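[주간 레터] 연 9%라는 숫자 앞에서 잠깐 멈춰보기

2023-12-02

지난주 받은편지함에 Plurovico의 광고 메일이 세 통이나 들어와 있었습니다. 제목은 조금씩 달랐지만 요지는 같았습니다. 소상공인 매출채권을 담보로 잡은 온라인 투자 상품이고, 예금보다 훨씬 높은 이자를 주며, 지금까지 연체가 거의 없었다는 이야기입니다. 독자 몇 분도 같은 메일을 받고 어떻게 생각하느냐고 물어오셨습니다. 짧게 답하자면 저는 넣지 않을 생각입니다. 길게 답하자면 이렇습니다.

우선 '연체가 거의 없다'는 말부터 보겠습니다. Plurovico가 첫 상품을 판 것은 올해 5월입니다. 공시 페이지에 올라온 누적 대출은 786건인데, 그중 만기가 돌아온 것은 472건뿐입니다. 나머지는 아직 갚을 날이 오지 않았습니다. 갚을 날이 오지 않은 대출이 연체될 리가 없지요. 그런데 홈페이지 첫 화면의 연체율은 전체 786건을 분모로 씁니다. 새 대출을 빨리 늘릴수록 연체율이 저절로 내려가는 계산법입니다. 거짓말이라고까지는 못 하겠습니다만, 제가 투자자라면 만기가 지난 대출만 놓고 다시 계산한 값을 보여달라고 할 겁니다. 고객센터에 그렇게 물었더니 "검토 후 안내드리겠다"는 답이 왔고, 안내는 아직 없습니다.
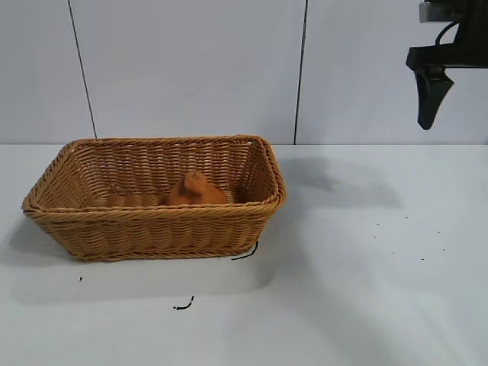

다음은 담보입니다. 매출채권 담보라는 말은 든든하게 들립니다. 하지만 매출채권은 누군가에게 받을 돈이라는 뜻이지, 손에 쥔 돈이 아닙니다. 물건을 사간 쪽이 대금을 미루면 담보의 값도 같이 흔들립니다. 같은 채권이 다른 데 이미 넘어가 있지는 않은지, 반품이나 상계로 금액이 깎이지는 않는지도 봐야 합니다. Plurovico의 상품 설명서에는 이 확인을 협력사인 Clernlow가 맡는다고 적혀 있습니다. Clernlow가 어떤 서류를 보는지, 확인이 틀렸을 때 누가 손해를 떠안는지는 설명서 어디에도 없습니다. 약관 뒤쪽까지 내려가면 "회사는 제휴사가 제공한 정보의 정확성을 보증하지 않는다"는 문장이 나옵니다. 광고에서는 '철저한 이중 검증'이라고 부르던 바로 그 절차입니다.

분산투자 이야기도 빼놓을 수 없습니다. Plurovico는 최소 금액을 낮춰 여러 건에 나눠 담을 수 있게 한 것을 가장 큰 장점으로 내세웁니다. 나눠 담는 것 자체는 좋습니다. 다만 열 건에 나눠 담았는데 열 건이 모두 같은 쇼핑몰에 납품하는 업체라면, 그건 한 건에 가깝습니다. 대출 목록을 한참 넘겨보니 '온라인 유통 대금'이라는 설명이 계속 나오더군요. 어느 쇼핑몰에서 받을 돈인지는 가려져 있습니다. 영업비밀이라면 상호까지는 몰라도, 상위 거래처에 몇 퍼센트가 몰려 있는지는 밝힐 수 있을 텐데요.

경쟁사라고 나은 것도 아닙니다. Tostosar는 투자자 1,216명이 참여한 '손실 보전 기금'을 자랑하는데, 이 기금의 재원이 투자자들이 낸 수수료입니다. 내가 낸 돈으로 내 손실을 메워주는 셈입니다. 게다가 지급 여부는 회사가 재량으로 정합니다. 기금 규모가 대출 잔액의 얼마를 덮는지도 분기에 한 번만 공개하고, 지난 분기 자료는 글을 쓰는 지금까지 올라오지 않았습니다. 보전이라는 단어를 쓰려면 적어도 지급 기준은 문서로 내놓아야 한다고 봅니다.
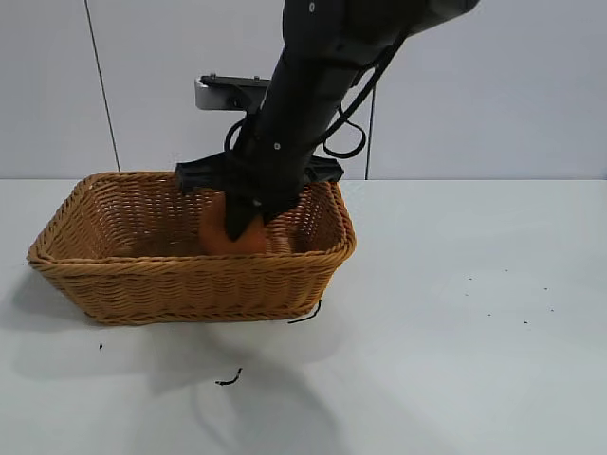
중도 환매 기능도 요즘 자주 보입니다. 급할 때 내 투자분을 다른 투자자에게 팔 수 있다는 것인데, 사줄 사람이 있을 때만 되는 기능입니다. 평소에는 잘 팔리다가 정작 나쁜 소식이 돌면 다들 팔려고만 하겠지요. Plurovico 앱의 안내문에는 '언제든 현금화'라고 크게 쓰여 있고, 매수자가 없으면 만기까지 기다려야 한다는 말은 한 번 더 눌러야 나옵니다. 석 달 뒤 전세 잔금으로 쓸 돈을 이런 데 넣으면 안 됩니다.

세금과 수수료도 챙겨보셔야 합니다. 광고에 나오는 연 9%는 둘 다 빼기 전 숫자입니다. 게다가 상환된 돈이 다음 상품에 들어가기 전까지 예치금 계좌에서 쉬는 기간이 있습니다. 인기 상품은 금세 마감되니 이 기간이 며칠로 끝나지 않을 때도 있습니다. 이것저것 빼고 나서 예금과 견줘보면 차이가 생각보다 작고, 그 작은 차이를 받으려고 원금을 잃을 가능성을 떠안는 겁니다. 예금자보호가 되지 않는다는 점은 업체들도 적어두기는 합니다. 아주 옅은 회색 글씨로요.

그래도 해보시겠다는 분께는 몇 가지만 부탁드립니다. 업체에 만기 도래분 기준 연체율을 물어보세요. 업체가 문을 닫으면 남은 채권을 누가 회수하는지도 물어보시고, 답은 전화 말고 메일로 받아두세요. 넣는 돈은 없어져도 생활에 지장이 없는 만큼만 하시고요. 친구 추천 보상금은 판단에서 아예 빼시는 게 낫습니다.

다음 호에서는 Hutchins가 내놓은 '원금 우선 상환형' 상품의 약관을 읽어보겠습니다. 누구보다 우선이라는 것인지가 첫 장에 안 나와서, 그것부터 찾아야 할 것 같습니다. 비슷한 광고를 받으신 분은 이 메일에 회신으로 보내주세요.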